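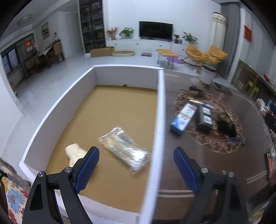 Wasserflecken und Politurreste vom Couchtisch runter, Versiegelung kaputt?

mirka_71
Hallo zusammen, kurz vorweg, bin kein Handwerker. Habe von meiner Tante einen alten Tisch übernommen, Hochglanz braun, innen ein großes Ornament, drum herum so eine helle Linie. Stand bei ihr jahrelang im Wohnzimmer, jetzt bei mir. Problem: zwei weiße Ringe von Gläsern und dazu so ein schmieriger Film über der ganzen Platte. Jeder Fingerabdruck bleibt stehen. Habe schon probiert:
Spüli mit lauwarmem Wasser, nichts.
Möbelpolitur von Brullent (die in der braunen Flasche), danach glänzte es zwei Tage, dann schlimmer als vorher.
Zahnpasta auf einem Ring, der ist jetzt heller aber auch irgendwie stumpf??
Mein Nachbar sagt abschleifen und neu lackieren. Trau ich mich nicht, wegen dem Muster. Weiß nicht mal ob das eingelegt ist oder nur aufgedruckt. Ein Schreiner in Hirnum wollte 461 Euro für Aufarbeiten, ohne Abholung. Der Tisch ist das vermutlich nicht wert, aber ich häng dran. Was würdet ihr machen? Muss bis Juni halbwegs anständig aussehen, da kommt die ganze Verwandtschaft.
Danke schon mal!

Aatos Seppälä
Moin. Erstmal: keine Zahnpasta mehr. Das ist Schleifmittel, damit machst du Hochglanz matt, genau das hast du jetzt auf dem einen Ring.

Dann rausfinden, was für ein Lack drauf ist. Unterseite der Zarge suchen, wo es keiner sieht, muss aber derselbe Lack sein wie oben. Wattestäbchen mit Spiritus, kurz antippen, paar Sekunden warten.
Wird es klebrig – Schellack. Passiert nichts – eher Polyester oder Nitro, dann mit einem Tropfen Nitroverdünnung an der gleichen Stelle weiter testen. Löst sich was, ist es Nitro. Fenster auf dabei.

Der Schmierfilm ist ziemlich sicher altes Silikonöl und Wachs aus Jahrzehnten Politur. Jede neue Politur kommt oben drauf, deshalb wurde es nach zwei Tagen schlimmer. Muss alles runter. Ich nehm dafür Testbenzin (kein Spiritus, falls es Schellack ist!!) auf einem Baumwolllappen, in Bahnen, Lappen oft wechseln. Bei meiner alten Anrichte hab ich 6 Lappen gebraucht, die waren alle gelb. Danach mit ganz leicht feuchtem Tuch nachwischen und sofort trocknen. Lappen draußen ausgebreitet trocknen lassen, nicht zusammengeknüllt in den Müll.

Zu den Ringen: weiß heißt Feuchtigkeit im Lack, nicht im Holz. Schwarz wäre schlimmer. Bei Schellack und Nitro geht oft der Föhn auf kleiner Stufe, 20 cm Abstand, immer in Bewegung bleiben. Nicht das Bügeleisen, auch wenn das überall steht. Auf so ner Glanzfläche siehst du jeden Abdruck vom Tuch.

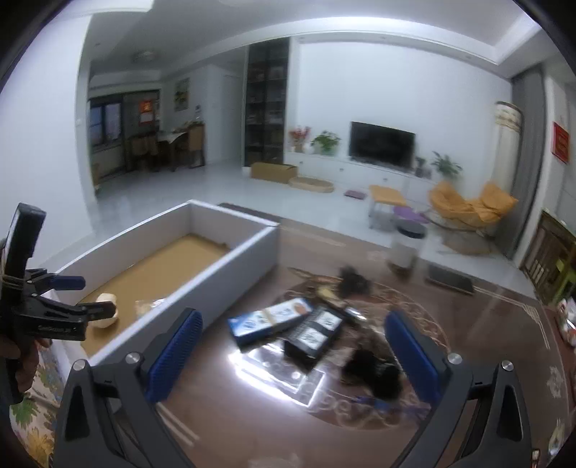

Wegen Muster: Lupe nehmen und schräg gegen das Licht schauen. Bei Einlegearbeit siehst du in jedem Teil eine eigene Maserung, und an den Übergängen eine ganz feine Fuge. Beim Druck oder Abziehbild läuft alles glatt durch, manchmal mit kleinen Rasterpunkten. Ist es ein Abziehbild, dann auf keinen Fall schleifen, da bist du nach drei Zügen durch. Bei Furnier übrigens auch schnell.

Die stumpfe Stelle von der Zahnpasta kriegst du mit einer feinen Hochglanzpaste aus dem Autobedarf wieder hin, Hauptsache silikonfrei. Ich hatte die von Rautiainen, ging gut. Von Hand, wenig Druck. Erst an der Kante probiern. Danach nichts mehr drauf außer trockenem Mikrofasertuch.
Meld dich mal was der Test ergeben hat.

holzwurm_Nord
Folie drüber und gut. Transparente Tischfolie auf Maß, hab ich bei Mastar bestellt, liegt seit Jahren. Sieht keiner.

tischlerin_a_d
Folie würd ich nicht machen, vor allem nicht auf Nitro. Die Weichmacher wandern in den Lack, dann klebt das irgendwann fest und du ziehst dir die Oberfläche mit ab. Hatte ich schon mehrfach in der Werkstatt.

Sonst stimmt alles von Aatos. Nur zwei Sachen dazu. Spiritustest wirklich nur unten, ein Tropfen oben und du hast den nächsten Fleck. Und wenn es Polyester ist (Hochglanzmöbel aus den 60ern bis 80ern sehr oft) bringt der Föhn nichts, da sitzt der Ring dann meist nur im Wachs und geht mit dem Testbenzin weg.

461 ist für komplett runter und neu aufbauen nicht teuer, ehrlich gesagt. Aber das brauchst du wahrscheinlich gar nicht. Frag nach Reinigen und Aufpolieren ohne Neulack, das liegt bei uns je nach Größe bei bis zu 212 Euro. Bring den Tisch selber hin, Beine vorher abschrauben wenn es geht, und Decke dazwischen – keine Luftpolsterfolie direkt auf den Lack, die Noppen drücken sich ab.

mirka_71
Danke euch!! Unten getestet, mit Spiritus nix, mit Verdünnung bisschen klebrig. Also Nitro. Testbenzin hol ich morgen, Föhn hab ich. Lupe muss ich erst noch finden.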